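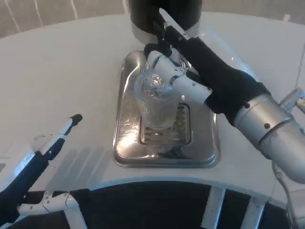 Premholm Drinks Counter: Read Me First

Notes and log files for the self-serve counter on the ground floor at Premholm. Maintained by Kelechi Adeyemi, who once asked where the descaler was kept and has been in charge ever since.

What is in this folder

counter_log.csv – 102 entries, one per cleaning or complaint. Some entries are both.
cups.txt – which cups fit under the spout and which only look like they should.
tray.txt – how to lift the grate, drain the tray and put everything back the right way up.
old/ – Mervyn Dunmore's notes from before the remodel. Kept out of respect.

The counter

White top, curved front edge, stainless steel drip tray set into it. The dispenser head is black with a short spout pointing down. The tray has a mirror finish, chosen by someone who has never owned a cloth. Wipe it with the soft blue ones in the drawer, along the length of the tray. The green scrubbers are for the sink and will stay there.

Cups

Use the clear ribbed plastic ones. Hold the cup upright, close under the spout, and keep it there until the drip stops. Travel mugs are welcome if they clear the spout. Rosimeire Furtado's soup thermos does not, as entries 15 through 18 describe in some detail.

Cleaning

1. Lift out the slotted grate and rinse it in the sink.
2. Empty the tray. It holds more than you think.
3. Wipe the spout and the collar above it.
4. Put the grate back flat. If it rocks, turn it around.
5. Add a line to the log.

Log columns

month: written out, e.g. July
who: first name is fine
what: rinse, wipe, descale, spill, other
notes: free text – very free, in Birger's case

Known problems

The "what" column has 4 spellings of "descale." Marichka Skoryk has fixed three of them. Two pages from the spring went through the wash in an apron pocket and were typed up from memory.

Changes

v3: log moved from the clipboard to CSV. Clipboard retired.
v2: added tray.txt after the tray overflowed.
v1: Birger Torvik's sticky note, "please wipe."

Use

Copy any of it for your own counter. Rosdale already has, typos included. Corrections go to Kelechi.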